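Are paid STEM mentoring schemes for girls worth it?
Posted in Schools and Careers, 9/7/24

Salamatu Akpalu
My daughter is 14 and her school in Skustbridge keeps pushing a mentoring scheme run by Korletey. It costs £363 for two terms. The leaflet says she'll be "matched with a woman in tech", with no word on who the women are or how often they meet. Has anyone had a child go through it, and did it lead to anything? 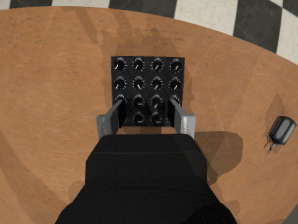
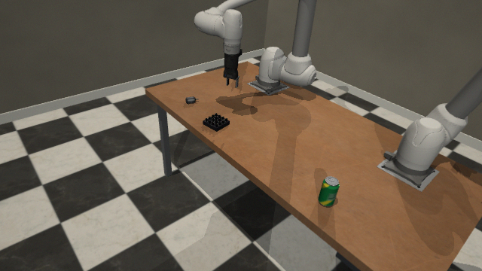
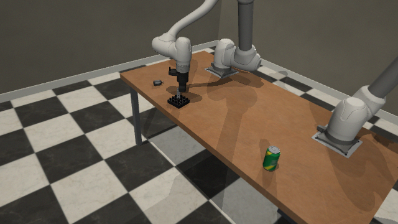
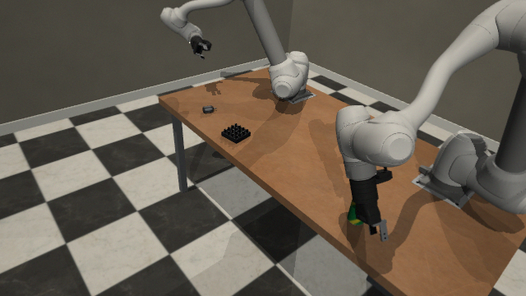 Kwabena Amoah
Ask them for the number who finish, not the number who sign up. My niece did the Litby version in April. The leaflet boasted of 76 girls and she reckons 31 were still turning up at the end. Her mentor was decent but cancelled 2 sessions and we got no money back. I'd want the refund terms in writing before paying a penny. Also ask if the mentors are trained or just sent along by their employers for the publicity.

Lorcan Tierney
waste of money, get her a library card

Mansa Adjei
Bit harsh, Lorcan. I was a mentor at Florport for a year and some girls did get a lot from it, mostly the ones who already had a project on the go and wanted help with it. The ones sent by their parents sat there. I never saw any proof it changed what they picked at A level, whatever the website claims. Has your daughter said she wants to do it?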